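Flamari to Publish Folk Tale Comics in English for the First Time

HIMGATE, Tuesday, December 14, 2021 – Flamari, an independent publisher of illustrated books, will release the complete Yilma comic series in English starting next September. The series retells river legends that were passed down by ferry families and later performed as songs at harvest fairs.

Yilma first ran as a weekly newspaper strip in Moltarport. Its artists borrowed their bold outlines and flat backgrounds from the painted cloths that singers hung behind them. The original run came to 1033 strips, many of which have never been collected in a book.

The English edition will fill 11 hardcover volumes. Each includes a short essay on the legends it covers and a glossary of river terms. Song verses will appear in both languages.
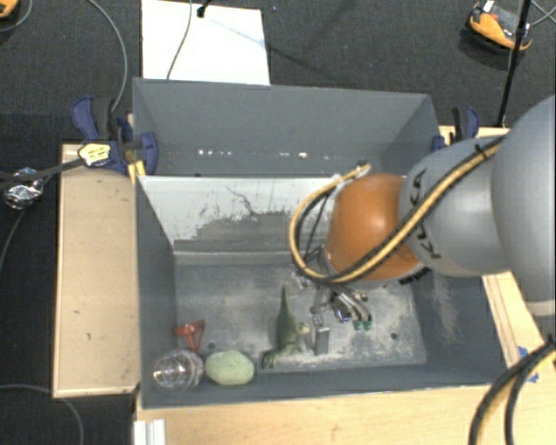 Availability

The first volume will be sold in bookstores and through the Flamari website. Libraries and schools that order the full set before publication will receive a 30 percent discount. Review copies may be requested from the Flamari press office in Himgate.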